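Notebook, May, chores bench: clearing the glass table

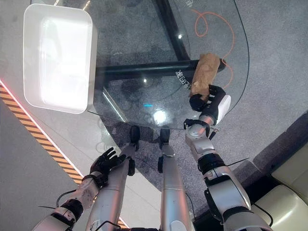
Question for this month is the one Galton keep asking us: can the machine clear a table after people have had lunch at it, without a person standing by to rescue it. My answer at the moment is no, but it is nearer than it was in the winter. Rubbish is the part I worked on today. A mug has a handle and a known shape. A crumpled paper bag has neither, and it is a different object every time you touch it. In this grip the right hand has the bag by its lower end, with the rest sticking out at an angle over the glass, and the left hand is open and doing nothing. I would like the left hand to be useful. A person would bring it across and squash the bag smaller before going anywhere near a bin.

Settings: grip force at 15 per cent of the hand's maximum, arm speed at 60 per cent. Marchetti's planner for the arms, our own code for the fingers. Time limit 60 seconds per item, after which it counts as a fail whatever the hand is doing.

Glass is still a nuisance. The depth readings go straight through to the carpet in places and come back off the support bar in others, so the planner thinks the surface is lower than it is, then changes its mind. White lettering on the top helps a bit where there is any. Lights reflecting near the front edge do the opposite. For now I have fixed the table height by hand in the config, which is cheating as far as a real kitchen goes. Must say so in the write-up.

Tried 5 per cent grip force before lunch. Bag slid out. Anything over 15 and it folds up inside the fingers and won't let go cleanly at the other end. Narrow window, and I expect it moves with the thickness of the paper.

The Skivolico people want to know about shop-floor use, mostly packaging left on benches. I think that is easier than the house: benches are solid, the lighting stays put, and no one minds if it takes a minute. Trulik say they won't look at it until we have 1000 logged attempts. Fair enough, but I don't want to start that run with the table height typed in.

To do:
Matt film on half the glass, repeat with the same settings.
Left hand: write a simple squash move, slow.
Ask Marchetti whether the planner can take a surface height from touch.
Bags with something left in them. Not tried at all yet.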